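Home Features Interviews Recipes Archive Contact

The woman who runs the Makowska fabric stall at Gallesden market does not believe in easy-care tablecloths, and she sells plenty of them. I went to see her in October with a doubt of my own. I had paid good money for a cloth that was supposed to shrug off red wine, and it had not shrugged off anything.

"What did the label say?" she asked me. I told her it said stain resistant. "Well, resistant. It resisted for a bit."

She has been selling table linen for 15 years and she talks about the trade the way some people talk about used cars. The word she dislikes most is "treated." Treated with what, she wants to know, and for how long? She once asked a supplier called Plesutura how many washes their finish would last. They told her 66. She took a sample home and washed it every evening with the family's towels, and by her account it was drinking up water like a dishrag after seven.

I asked whether she had complained. "I sent it back. They sent me a nicer brochure."

I was not ready to take all of this on trust either. A stall holder who runs down the cheap cloth has a dearer one to sell you, and hers, a heavy cotton woven in Skemside, costs roughly double. She didn't argue. "Buy an old one, then. Buy a bedsheet and hem it. I make nothing on that."

What about pattern? Every magazine says a busy print hides the marks, and I have never been convinced. 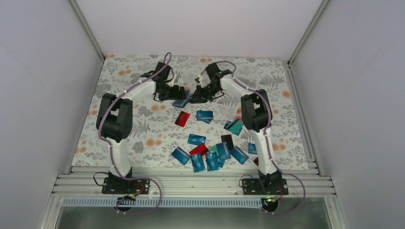 Her view is that a print hides some stains and shows up others, and most people pick the wrong one for how they eat. Tomato sauce might pass among round orange blossoms like these, she says, but look at how much off-white there is between the gray leaves and the thin stems. "That's where your gravy goes. It never lands on the flower." She would sooner have a plain dark cloth for children and save the florals for cake.

She also thinks we wash them too hot. I said my mother boiled hers. "And how many has she got left?"

Two – but I didn't tell her that. I bought a yard of the Skemside cotton, unhemmed, and I still don't know if it was worth the money.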